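Small dark specks on white plastic storage bin, won't wipe off

Posted in Home Care > Cleaning & Storage
Wednesday, February 11, 2026
183 views

Vigfúsdóttir

I have a set of white plastic storage bins that we use for table linens and winter things. They live on a shelf in the hall closet and get taken down twice a year. When I got one down this week I noticed a line of little specks just above the molded rim. I went over them with a damp paper towel and dish soap and most of them stayed put. There are a few faint pinkish patches in the same area too, very light.
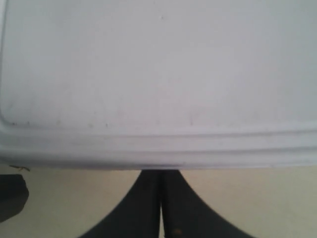

The specks are on the flat part, left side, right above the ridges.

The plastic is smooth there, so I don't think it's dirt caught in a texture. The ridges themselves I haven't gotten to yet. I don't want to scratch it or turn it yellow. Is this mold? And what would you use on it? The things inside look fine and smell fine, but I took them out anyway.

2 replies

Thiện Đặng
Member, 2326 posts

I can't tell you from a photo whether it's mold. Marks like that could be dust, scuffs or something that dried on there, and those all get cleaned about the same way, so start mild and work up.

First, dish soap and warm water again, but leave the wet cloth lying on the spots for ten minutes before you rub. A quick wipe doesn't do much for anything that has dried on.

If they're still there, make a paste of baking soda and a little water. Put it on with a soft cloth and rub in small circles without pressing hard. Baking soda is a mild abrasive and can dull a shiny surface, so try it on the bottom of the bin first. Rinse it well or you'll get a white film.

For scuffs, a melamine sponge usually works. Same warning, it takes off a tiny bit of the surface. Use it wet and go lightly.

For the pink, try plain 3% hydrogen peroxide from the drugstore. Lay a soaked paper towel over it, wait half an hour, rinse. If it's a stain that has gone into the plastic (dye from a red napkin will do it) it may fade some and not come out all the way. Don't mix the peroxide with vinegar or bleach.

Do the grooves in the rim with an old toothbrush and soapy water, then run a dry cloth along them. Water sits in there. Let the whole thing air dry with the lid off overnight before the linens go back in.

I wouldn't use acetone or nail polish remover. It can soften some plastics and you'd end up with a cloudy patch.

Betard

I had spots on a white bin and used rubbing alcohol on a cotton ball. Some came off and some didn't. The ones left over turned out to be little nicks in the plastic with dirt down in them, so run your fingernail over yours and see if it catches. I stopped bothering and turned that side to the wall.

Vigfúsdóttir

Thank you both. My fingernail does catch on two or three of them and slides right over the rest. I'll do the long soak tonight and get some peroxide for the pink part when I go to the store.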